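Can the machine tidy up after us? A talk with Xiuying Zhong

By Jae-in So

Xiuying Zhong does not like the word "robot" very much. In the packing hall at Wernitz she says "the machine", or "Do", which is the name the team gave to it in the first week and which is short enough to shout. She has been responsible for the handling trials since they started, and before that she packed by hand for a long time in another company. I asked her first the question that I am asked by my own relatives every time I visit them. Can these machines do our chores yet?

"Which chore?" she said. "People ask me about chores as if it was one thing. To carry a bin from one shelf to another shelf, when the bin is the same every time, yes, this we can do and I don't stand next to it anymore. To take out what is in the bin, it depends. To clean the bin afterwards, no. I clean the bin."

We had this talk in two parts, the first while walking through the hall. It is a bright place with a lot of stainless steel. On the shelves are blue crates, and under them more blue crates, and a yellow line on the floor tells you where to walk. I noticed that I was walking on the wrong side of it only when she pulled my sleeve.

I wanted to know if the hall was made for the machine or for the people. She thought about this for some time. "The tables were made for people. The height is for people. But the crates, we chose them for the machine. Before, we had cartons, and a carton gets soft, the corner bends, somebody writes on it with a pen. With a plastic crate the edge stays where it is. I think this helped more than any program we have written." She would like to continue in the same direction, with fewer kinds of containers and a fixed place for each of them.

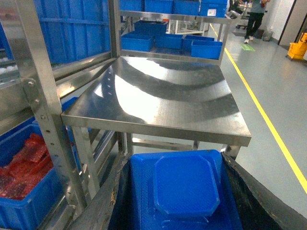

Mi-kyung Song sees this differently and told me so over lunch, quite strongly. If we make every shelf and every crate easy for the machine, she said, then we have proved only that a machine can work in a room that was prepared for it, and this was already true many years ago. A kitchen is not prepared. A stock room on the evening before a holiday is not prepared. She would prefer to leave the crates a little crooked on purpose and see what happens.

When I repeated this to Ms. Zhong she laughed, because she had heard it before. "She is right about the kitchen. But I am not paid for the kitchen. I have a shift that starts at six. If a crooked crate stops the machine, somebody has to come and put it straight, and this person could have been doing the work during that time. So I like straight crates. In the evening she can make them crooked."

What is difficult, then, if not the crates? Her answer came at once: bags. The goods that give her the most trouble are in soft packaging. A bag has no fixed shape. It lies over another bag, and both are shiny, and the camera sees one large thing where there are four. When the hand takes one of them, the one below can come too, and it falls off on the way.

She keeps a notebook for this, on paper. In September the machine made 1862 attempts to take a single bag out of a full bin. In 818 of them it took exactly one bag at the first try and put it where it should be. The rest were second tries, double picks, empty hands and what she writes down as "other". I asked what is in "other". She opened the notebook at the page and read to me: bag hanging on the rim, bag under the bin, bag on the foot of Si-woo.

"Now it sounds bad," she said. "It is less than half. But please write also that in the spring I did not make a list, because it would have been a list of zeros."

Si-woo Ma, whose foot it was, works the morning shift beside the machine and had come over to listen. He does not think the numbers say what visitors want them to say. "For me the question is, do I get tired less? With the bins, yes. My back is better. With the bags, I get tired in a different way, because I have to watch. It is like when a child carries the soup."

I asked him how he himself takes a bag from a heap. He needed to try it a few times with his own hand before he could answer. He pushes the heap a little first, with the back of his fingers, and looks which one moves. Then he pinches that one at the seam. He had never thought about it. Ms. Zhong wrote it in the notebook while he was talking. 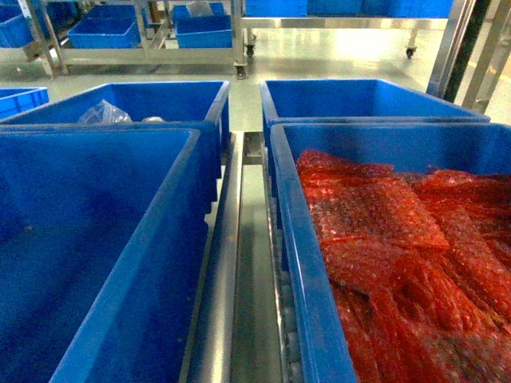 Red bubble-wrap bags in a blue bin beside the steel channel.

The hand they use at the moment comes from a small supplier called Burkar. She is satisfied with it for hard things and careful in what she says about soft things. They have changed the pads on the fingers several times. A softer pad holds the plastic better but becomes dirty faster, and then someone has to wipe it, so there is again a new chore in the hall that did not exist before. I asked if anybody has added up these new chores. "Not yet. Wiping pads, charging, picking up what fell, calling the service. It should be added up. If you write it in your article, maybe I will be forced to do it."

We stopped there, as the shift was changing and it became loud. The second part of our talk took place some days later, when I had read my notes and found that I had forgotten to ask about the small things.

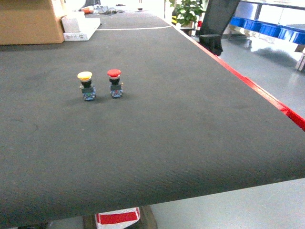

Pirna, 5 December 2022

It is Monday morning, and we stand by a long table with a dark ribbed mat. There are two push-button switches on it, one with a yellow cap and one with a red cap, and I have been told that I may touch them. They are heavier than I expected.

Ms. Zhong likes the switches as a test part. "After the bags this is like a holiday," she said. "It is hard, it has a round top, it stands by itself. You can see from the color which one it is. But there are screws on the lower part, and if the hand takes it too low it can catch there. So also here you have to teach something."

The task is easy to explain. A switch stands somewhere on the mat, and it has to be lifted and placed upright in another position. Jin-sol Chae, who prepares these trials, did a series of 1000 with different starting positions. In 102 of them the switch ended on its side. I said that this seemed good to me. He made a face.

"At home, would you accept it?" he asked. "Imagine it is a glass. One glass from ten is lying on the table, and the water is in your lap." He thinks that people forgive a machine in a factory much more easily, where a part that has fallen over is only a part that has fallen over, and that this is the true reason why the household will come later. The grasping itself is for him nearly the same problem in both places.

Ms. Zhong was not sure about this. In her flat, she said, there are perhaps three things she would give to a machine tomorrow, even with one mistake in ten. Socks into pairs. Empty bottles into the crate, if they are plastic. Shoes away from the door. "If a shoe falls over, it is a shoe. I would be happy already." The dishes she would keep for herself, and also the ironing, which she enjoys.

I asked when she expects to leave the machine alone with the bags for a full shift. She did not want to give me a year. Last time she gave a year to somebody, it was printed in large letters and hung up in the break room, where it is still hanging, and the year is over. She would say only what comes next: the trick with the pushing, which they have from Si-woo Ma. The hand should touch the heap first and look what moves, and then decide. It makes every pick slower. She wants to know how much slower, and if the double picks become fewer, before she talks with the management about a second machine.

Before I left I put the yellow switch back on the mat, and Mr. Chae moved it a little to the left.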